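Does folding a polo around a board really keep the collar flat?

Posted by Flakari, February 24, 2020
Print this | E-mail this | 16 comments

I keep reading that a folding board will save my polos. I have my doubts. Mine go in the drawer neat and come out with the collar squashed and a crease across the chest. The Fuvell board costs more than two of the shirts. Has anyone used one for longer than a week?

Birgit Petersen
I had one. It makes every shirt the same width, and I can't say it did a thing for the collar. A clear table is plenty. Lay the shirt out flat, smooth it from the middle, then fold.
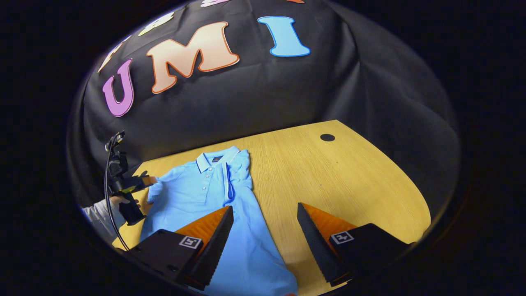
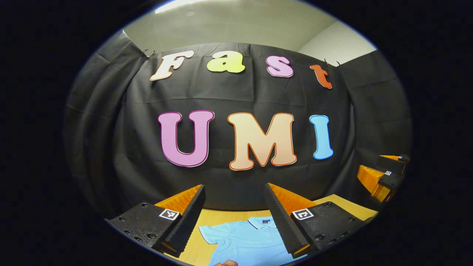

Light wood tabletop in both, black cloth hung behind it, polo laid out in the first.

Should the buttons be done up before folding?

Do up the top one and the bottom one. The top button holds the collar in shape, and the middle ones can stay open unless the placket is very limp.

Eberhard
Just hang them. I own 24 polos and never fold any. People say hangers leave bumps in the shoulders, but I think that's cheap wire hangers. Starch is a waste of money too.

Was this helpful? 200 shares
Contact us | Copyright Pernance | Back to top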